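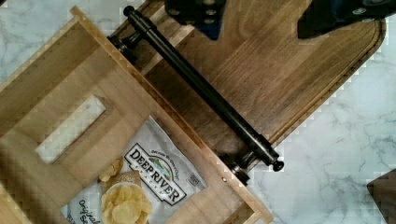

Chips in the light wood tray, with the walnut board under its edge.

Snack and breakfast stuff has taken over the marble counter

Asked in Kitchen storage, March 21, 2008

We moved to Clurkville in October and the kitchen has one good stretch of counter, white marble with gray veins. It was the reason I liked the place. Now I can barely use it. Every time I want to chop something I have to push five or six things toward the wall first, and then they creep back out.

What lives there now: toaster oven, toaster, coffee press, spoon holder, a couple of jars, cups, cereal, paper towels, and whatever bag of chips is open. I put the chips in a shallow wood tray with handle slots because I read that a tray makes things look tidier. It does, but the tray takes up as much room as the cutting board, so now they sit on top of each other.

The upper cabinets are full of dishes and I can't add shelves because the wall is tile and the lease says no drilling. There are two of us and a nine-year-old who gets his own breakfast, so cereal and cups have to stay where he can reach them. I have 100 dollars to spend on this, less if possible.

Questions:
Is there any point in keeping a tray for snacks, or should it go?
What should go next to the toaster and what shouldn't?
Is it bad to leave wood boards lying on marble all the time?

2 answers

Answer from Montserrat Valcárcel
51 people found this helpful

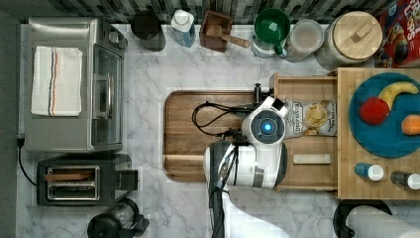

Start with the two appliances, as they decide where everything else goes. Measure how deep each one is with the cord plugged in and the plug sticking out of the wall, and write it down. Then see if you really need both. If the toaster oven makes toast you can live with, the toaster can go in a closet for a month and you'll find out if anyone misses it. If you keep both, line them up at one end the way you have them, with the coffee press next to the toaster, and call that end the hot end. I would take the folded towel off the top of the oven, though. The top of a toaster oven gets hot enough to scorch cloth, and some manuals say to keep it bare. Hang the towel on the oven door of the range or on a hook inside a cabinet.

Second, the row along the backsplash. A row is fine if it is one item deep. The trouble starts when a second row forms in front of it. Go through the jars and cups and take away anything that is not used every day. Cups can stack or go in a low cabinet where your son can get them. The big jar with the wood lid can stay, and the spoons too. Cereal boxes fall over and are too tall for most spots. Pour the cereal in a square plastic tub with a lid and put it low.

About the tray: keep it if it has one job and a fixed place. I had one of the Jullness trays for years and it worked only after I quit using it for mail. One open bag, clipped shut, and the unopened ones go in the pantry. If the tray is bigger than what is in it, it's the wrong tray. A drawer is better for small packets.

On the wood and marble question, dry wood does no harm. Wet wood does. If you rinse a board and lay it flat, water stays under it, the board can warp and some dark woods will leave a stain on the stone. Stand it on edge to dry. If your marble hasn't been sealed in a while, ask the landlord when it was last done. Lemon and vinegar will etch it even if it is sealed, so cut fruit on the board.

Total cost of all that is the plastic tub. Mine was 22 dollars for a set from Nusturia, and the set had more than we needed.

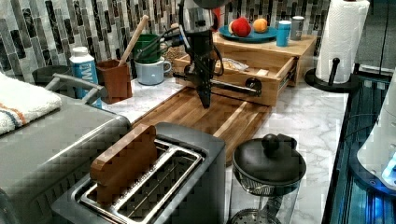 Rimkutė answered that most of this was good but she would not hide the cups, as a kid who can't see a cup will take a glass. Her household keeps fruit on a plate up on top of a small drawer box, with granola bars and crackers inside the drawer. It uses the height and leaves the counter in front free for a cutting board. She also said to check that the drawer has room to open all the way before you pick a spot, and to put felt pads under the box so it doesn't scratch the marble.

For the paper towels she uses a standing holder at the far end, by the sink, and says the under-cabinet kind needs screws so it is no use to a renter.

18 people found this helpful

Comment from the person who asked
Thanks to both. Toaster is staying, I got outvoted. I moved the towel. The cereal went in a tub and he found it without asking. I'm going to try the drawer idea for the bars and keep the tray for chips only. Does anyone know if the felt pads hold up when you wipe under them every day, or do they come off?

Reply from Montserrat Valcárcel
The stick-on ones come off if they get soaked. Use the clear rubber bumpers, same aisle at the hardware store.

This question has been viewed 2,057 times.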